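Pokow Community Help > Workshop and Home > Surfaces and Coverings

Brown covering on a large table buckles along the tape lines

benchline_m
Posted 30 Jan 2018

I have a large table with a brown covering sheet over the top. The sheet is fixed at the perimeter, and a grid is laid out on it in thin tape. The covering protects the tabletop and gives a surface that can be thrown away when it gets marked. The grid is for putting items back in the same place.
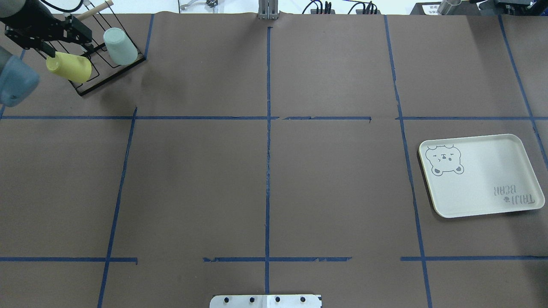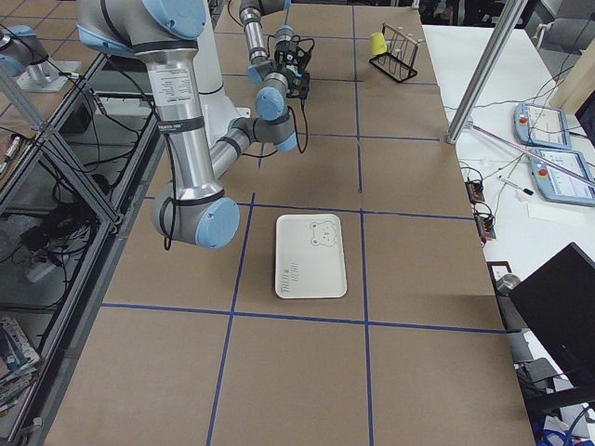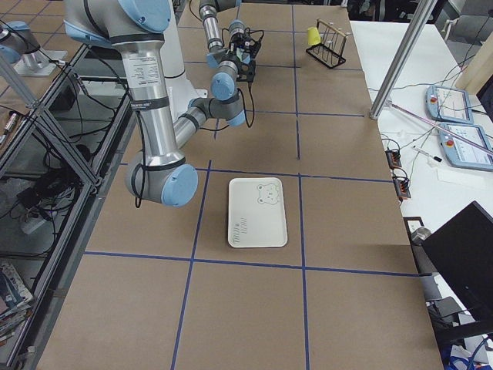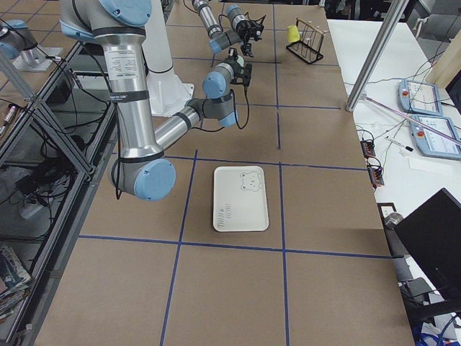
Table with the covering on and the grid laid out.

The covering was flat when installed. In December the heating went on and low ridges formed, mostly parallel to the long tape lines. Some tape lines also developed small wrinkles across their width. The ridges go down over a weekend with the heating off and come back within 2 days of it going on again.

I have already tried the following. Pressing the sheet under boards overnight removed the ridges until the next heating cycle. Adding more tape at the perimeter made no difference in the middle and I think made the corners worse. Replacing one sheet with a new one from the same Koster roll gave the same result, slightly sooner.

The tape is Orkeo layout tape, narrow, stretchy when pulled by hand. The tabletop is sealed and does not move as far as I can measure. The building is in Mamuvport, close to the water, so the outside air is damp for most of the year and the inside air is very dry when the heating runs.

I would like to know whether the cause is the sheet, the tape, or the way it is fixed down. I would also like to know how to lift the old tape without pulling the face off the covering, so that I do not have to replace all of it to correct one line.

3 replies

sheetgoods_ed
Posted in reply

The cause is moisture change in the sheet. The tape and the perimeter fixing determine where the movement shows up.

Paper and board take up water from damp air and get larger, then lose it in dry air and get smaller. The movement is not equal in both directions. The fibers mostly lie along the direction the web ran through the mill, and each fiber swells in width far more than in length. The sheet therefore moves more across the machine direction than along it. On a roll, the machine direction is the direction you unroll. If you unrolled the sheet down the length of the table, most of the movement is across the table, and ridges from that movement will run lengthwise. That matches your description.

When the sheet is held on all sides it cannot change size freely. If it gains moisture it has to go up. If it loses moisture it goes into tension, and the fixing creeps or lets go at the weakest point. When the moisture comes back, there is now extra sheet between the fixings and you get a ridge. You say yours appears with the heating on, which is the drying half of the cycle. Two things could explain this. The first is one-sided drying: the upper face dries before the lower face, which is shielded by the tabletop, and the sheet curls toward the dry side wherever it is free to do so. The second is the tape. The film does not shrink with the paper, so a tape line on a shrinking sheet ends up too long for its base and wrinkles.

Procedure I would follow:

Unroll the new sheet and leave it loose on the table, face up, for 2 days with the heating in its normal state. Turn it over halfway through. Do not fix anything during this time. Your replacement sheet failed sooner than the first one, which suggests it went down straight from the roll.

Fix one long edge only. Smooth from that edge toward the opposite one. On the opposite edge use short tabs with gaps between them in place of a continuous strip, and leave the two ends unfixed or held with a light weight.

If the table is covered in more than one piece, butt the pieces with a small gap. Do not overlap and do not tape the joint tight.

Lay the grid last. Do not pull the tape. Stretchy layout tape applied under tension goes on contracting after it is down, and on a sheet that is free to move it will gather the sheet along the line. Unroll more than you need, let it relax, anchor one end, lower it onto a pencil line and then press it from the center outward. Cut the long lines at every crossing. A line cut into short segments can only accumulate a short segment's worth of error.

Heavier stock will also help, but it will not remove the effect.

quaymark
Posted in reply

Had the same on a cutting table. Put a humidifier near it and it stopped. Turn the heat down at night too if you can, the swing is worse than the dry.

Don't iron it. I scorched mine.

tape_and_rule
Posted in reply

The first reply covers the sheet. On lifting the tape:

Warm the line with a hair dryer on low, held 4 inches off, for 10 seconds per section. Lift the end with a thin blade laid flat. Fold the tape back on itself so it is nearly parallel to the surface, and pull slowly along the line. Pulling straight up puts all the load on the paper face, and the face will split before the adhesive does. If you see fibers coming up on the back of the tape, stop, warm it again and start from the other end.

Do not use solvent on uncoated paper or board. It carries the adhesive into the sheet and leaves a dark stain that new tape will not stick to. Dry residue can be rolled off with a crepe block, which is cheap and can be cleaned on sandpaper.

Age matters a lot. Tape that has been down a week lifts cleanly in most cases. My oldest lines had been down 9 months and none came up without taking paper with them. In that case cut the damaged cell out along the tape lines with a straightedge and drop in a patch of the same stock, with its machine direction matching the surrounding sheet. To find the direction on an offcut, cut a small square, wet one face and watch it curl. The axis of the curl is parallel to the machine direction. Mark it on the back of the offcut in pencil before it dries.

I would disagree with one point above. Cutting the lines at every crossing leaves a lot of loose ends, and on a table where things are slid across the surface they catch and roll up. I cut at alternate crossings and let the cross lines run over the top of the cut ends to hold them down. The wrinkling has been minor with that arrangement.

benchline_m
Comment on the reply by sheetgoods_ed

The sheet was unrolled lengthwise and fixed the same hour, with a continuous strip on all edges. I will leave the next one loose first and use tabs. I did pull the tape to get the lines straight.

sheetgoods_ed
Comment

Use a long straightedge and a pencil line for straightness and let the tape follow it. Alternate crossings is fine if you slide things.

Status: open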